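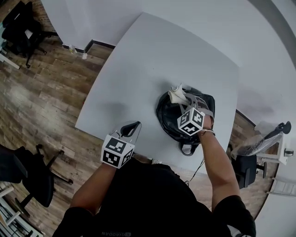

A black backpack on the packing table at Gosemari in Clonstead.

Américo Calado has taught packing at Gosemari for 13 years. He starts with the bag flat on a bare table. "If it stands up, everything drops to the bottom," he says. 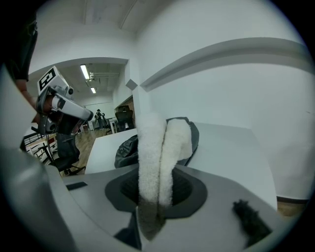 Towels cause the most arguments. Calado folds his into a long strip and slides it down the back. "People roll them. I did too, until July." He allows five items for a weekend, and a spare shirt counts as one.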